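Small dark brown cabinet, refinish or leave alone?
Forum index > Furniture and Finishes > Old Finishes

tallowpine wrote:
I've got a little wooden cabinet that I'd like some opinions on before I do anything to it.
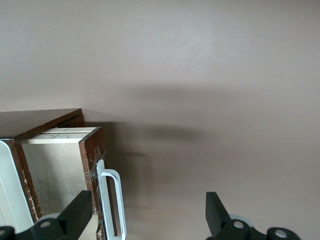 It came from my great-aunt, Orvokki Kemppainen, who kept sewing things in it for as long as anyone can remember. Family story is that it was made by a shop called Arness, but there is no label and I wouldn't put money on that. The top has gone a dull grayish brown and the front edge is a lot redder. My wife wants to strip the whole thing and put oil on it. I'd like to keep the old finish if I can.

What I've done so far: dusted it, wiped the inside with a barely damp rag. No chemicals. Alcohol test on a hidden spot at the back softened the finish in a few seconds, so I'm guessing shellac.

Questions:
1. Can a grayed top be brought back without stripping?
2. If I do strip it, how hard is it to get the color to match the edges?

Budget is small. I have a heated garage and no deadline.

birchcounty wrote:
If alcohol softens it, it's shellac or it has shellac on it. Good news for you, shellac is the easiest old finish to repair. Don't strip. Clean it with mineral spirits first and look at it while it's still wet. Whatever color you see while the spirits are on it is close to what you'd get with a fresh coat. If it looks good wet, you're nearly done.

Rev_Dunmore wrote:
I'd strip the top only. I've done four or five pieces with gray tops and in every case the finish was simply gone and the wood had oxidized. You can put all the shellac you want over gray wood and you get shiny gray wood.

birchcounty wrote:
Sometimes. Sometimes it's just wax and dirt. He should find out before he takes anything off.

Rev_Dunmore wrote:
Didn't say he shouldn't check. I'm saying what he's going to find.

marlasbench wrote:
Tops always go first. Sun from a window, a plant pot, a lamp. The front edge is redder probably because there's still stain and finish on it. Is it the same wood? On cheaper cabinets the panel was often one thing and the edging another, stained to match. They fade differently, and then people spend weeks trying to match two woods that never matched.

tallowpine wrote:
I don't know if it's the same wood. How would I tell without sanding?

marlasbench wrote:
Look underneath the top from the inside, where it was never finished. Compare the pores with the back side of the edging if you can see it. Take a flashlight. Post what you find.

kettleandadze wrote:
I'll disagree with most of this. It's a small sewing cabinet with no label. If your wife wants it oiled, oil it. People on here treat every nightstand like it was carved in 1716 for a duke. It's furniture and you have to live with it.

birchcounty wrote:
Oil over leftover shellac will be a sticky mess. If he goes that way he has to get all of it off, corners included. That's the part people skip.

kettleandadze wrote:
Then he gets all of it off. It's an afternoon.

Rev_Dunmore wrote:
It is not an afternoon.

tallowpine wrote:
Okay, update. Looked underneath with a flashlight. The underside of the top has pretty fine pores and is a plain medium brown. I can't get a clear look at the back of the edging. There's a pencil number inside on the bottom, 186, and nothing else. Does that help with Arness?

oldstockroom wrote:
Pencil numbers are usually so the parts of one cabinet stayed together while they were being fitted. 186 could be the job number or the cabinet number in a batch. Wouldn't tell you the maker. I had one with 42 on the bottom and 42 on every loose part, and it was still never identified. Check whether the same number shows up on the back of the door or on a shelf. If it's only in one place it might be a store's stock number.

tallowpine wrote:
Shelf has it too. Same hand, I think.

oldstockroom wrote:
Then it's the original shelf, and that's worth knowing. I'd lean toward leaving the finish.

birchcounty wrote:
Did you do the mineral spirits yet?

tallowpine wrote:
Last night. I used 0000 steel wool very lightly with the spirits on the back third of the top. A lot of brown came off on the rag. While it was wet the color was much closer to the front edge, still not as red. After it dried it went back toward gray but not all the way.

birchcounty wrote:
That's wax and grime coming off. Do the rest of the top, let it sit overnight, then pad on two thin coats of shellac. Garnet will give you some of the warmth back. Mix it thin, a one pound cut.

Rev_Dunmore wrote:
I'll give you that one, it's in better shape than I figured. I'd still put a little color in it. Alcohol dye in the second coat, reddish brown, a few drops. Test it on scrap first.

marlasbench wrote:
Agree on the garnet, not sold on the dye. Padding dye evenly on a flat top is hard for a first timer, and lap marks show worse on a small piece.

zinctray wrote:
Has anyone used the Beltska flakes? They're cheaper than what I normally get and I have a bag I haven't opened.

marlasbench wrote:
Used them in April. Dissolved fine, took two days and I had to strain it twice. Color was a bit lighter than I expected from the label. No complaints for the price.

zinctray wrote:
Thanks. I'll try them on a drawer bottom.

kettleandadze wrote:
For the record, my mother had a sewing cabinet that I stripped and oiled in 2000 and it still looks good. I wipe it down once a year. That's all the care it gets.

birchcounty wrote:
Nobody said oil looks bad.

tallowpine wrote:
My wife saw the cleaned section and says she can live with shellac as long as she can set a cup on it. Can she?

birchcounty wrote:
Cold cup with a coaster, yes. Hot coffee, no. You'll get a white ring. If that's how it will be used, put a coat of paste wax on after the shellac has cured a couple of weeks, and keep a coaster there anyway.

Rev_Dunmore wrote:
Or varnish over dewaxed shellac. Tougher. Purists will yell.

oldstockroom wrote:
I'm yelling.

tallowpine wrote:
Going with garnet, no dye, wax later. Flakes are ordered. I'll do the inside of the door first for practice and post again when the top has had its first coat.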